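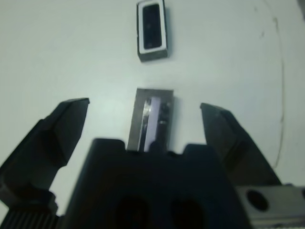
Two small rectangular things and a lot of pale tabletop.

A whole afternoon of little boxes

I have been promising a post about boxes for so long that Rocío Cabrera has started signing off her emails with "boxes??" and nothing else. So! Boxes. I spent a long and very happy afternoon at Trinness going through the small ones at the big white table, and I came home with so many thoughts that I wrote half of this on the bus with my coat still buttoned up.

If you're new, I keep small things. Buttons mostly, also press studs, watch keys, bits of ribbon, brass hooks, the little screws from spectacles. At the last proper tally there were 3,000 buttons, and they live (lived) in old jam jars on the landing windowsill. Jars are lovely to look at and dreadful to use. You want the one green button and it's always at the bottom, so you tip the lot out on the bed and find it's the wrong green. I've been moving everything into shallow boxes since January, one colour family at a time, and it has made me want to sew again, which the jars never did.

The white table helps more than I can say. At home I sort on a dark oak thing of my gran's with a grain like a ploughed field, and anything black put down on it simply vanishes. On white you can see the outline of everything. You can slide two boxes about and compare them properly, and see which one has a wonky side. It's a bit marked from use, with smudges and specks here and there, and I like it all the better for that. I'd be scared to put my tea near a perfect one.

How I go about it

I put out only a couple of boxes at a time. I used to lay out every single one like a jumble sale and then stand there dithering, and by teatime I'd have moved them all round and decided nothing. With just a couple in front of me I get fussy in a useful way. Is it deep enough for coat buttons? Could I get my fingers down the side? Would I know what was in it from across the room?

That last question is the big one. I have tried labels, I have tried stickers, I have tried a numbered list in a notebook (Dariusz Wysocka's idea, and he keeps his own list beautifully, down to the pencil ruled columns). I lost the notebook within the fortnight. What works for me is a box that looks different from its neighbours. A pale panel on top, a rim in another colour, a shiny bit. My hand goes straight to it before I've read anything.

Black boxes are a slightly odd choice for someone who wants to tell things apart, I know. But a shelf of them looks so smart! All the fuss is in the tops and the insides, and from the front you get one calm dark line. I had 10 different colours on the go at one stage and the shelf looked like the bottom of a toy cupboard.

The one with the pale lilac-grey panel let into its top is the one I kept wandering back to. It has a thin row of small marks along the edge of the panel and I find it terribly elegant. I'd been thinking of it for hooks and eyes, then for the watch keys, and now I'm thinking hooks and eyes again. It deserves something a bit grown-up.
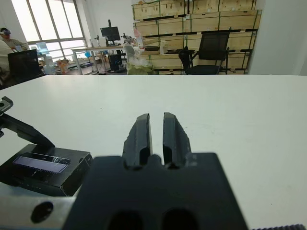
What goes in what

Here's where I've got to, and I fully expect to change my mind by next month.

Shirt buttons go in anything shallow. They're thin and they slither, and in a deep box they pack down into a sort of gravel. One layer and a bit is ideal, so you can stir with a fingertip and see everything go by. I had 700 white shirt buttons in one old sweet jar and sorting those took me two evenings and most of a radio serial. There are so many whites. Blue-white, cream, the greyish shell ones that go pink when you tilt them. I put the shell ones by themselves and now I visit them for no reason at all.

Coat buttons want depth and a bit of padding. I cut a piece of old blanket for the bottom, slightly too big, and push it in so it holds itself up the sides. No glue. I glued felt into a Herkis tin once and the smell came back every time the weather warmed up.

Press studs stay on their cards for as long as they possibly can. Once they're off the card the halves wander away from each other, and I have a whole pot of lonely tops to prove it. If they're already loose, snap them together before they go in. It's a nice job for a wet evening and very satisfying on the thumbs.

Ribbon I used to roll. Now I wind it flat round a bit of card, pin the end, and stand the cards up on their long edges like records in a shop. You can flick through them! I did the whole lot in one sitting, I was so pleased with it. Velvet ribbon is the exception and gets its own place, loosely folded, or you end up with a crease you'll never steam out.

Screws and other tiny horrors go into something with a dark inside if they're brass, and a light inside if they're steel. I got this from Rocío and I was sceptical for ages. Try it with a pinch of each. The brass ones shine out like little fish.

Anything broken goes in the broken box. There is one broken box and when it's full I have to deal with it, and that's the only rule I've ever managed to keep in my life.

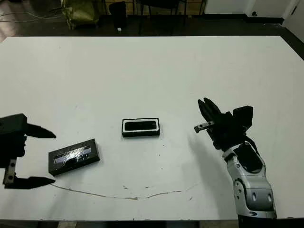

Filed under: Boxes and tins

The small tray with the white inner rim is just my sort of thing. I like a black outside anyway, and that pale line round the inside is so crisp, like the piping on a blazer. The inside is dark and glossy and I can already picture the brass screws in it. Its bigger companion, with the crinkly silvery top inside a black border, is much more of a show-off. I can't decide if I love it. Every time I think I've gone off it the light does something interesting on all those creases and I'm back again. Dariusz would have it out of sight in a drawer within the minute. I'm thinking Christmas ribbon, or the sequins, if I ever face the sequins.

I did wonder about getting a full matching set. Kalinowski do a run of stacking ones and there's a shop in Nurnside with a whole wall of them, and I stood in front of that wall for 15 minutes with a basket over my arm, very nearly convinced. They're well made and they slide like butter. But I put them all back and bought one pack of blank card for the ribbon. I think I'd miss the odd ones. Half the fun is finding the right job for a box that wasn't made for anything to do with you.

If you fancy doing this with your own jars, start with the jar you use most. I started with the one I liked the look of and spent an entire evening on toggles, and I don't own a duffel coat. Pick something you reach for every week and you'll feel the difference straight away, and then the rest will go much faster. Work on the palest surface you've got. A white sheet pulled tight over the kitchen table does nicely, and you can pick up the corners and funnel everything back if someone wants their supper.

A few answers to things from the last post:

Yes, I do wash the buttons. Warm water, a drop of washing-up liquid, into an old tea towel, then left spread out overnight. Not the leather ones and not the glued ones with a paper picture under the dome. I found out about the paper ones the sad way.

The green thread in the hat picture was from my gran's tin and there's no name left on the reel, so I can't tell you what it is. I wish I could! I'd buy more.

And no, I haven't done the zips. The zips are in a carrier bag on the back of the door. If anybody has a good way of keeping zips that doesn't involve folding them, please leave it in the comments, I'll read every one. Next up is the ribbon, with proper pictures of the cards, once I've found where I put the pins.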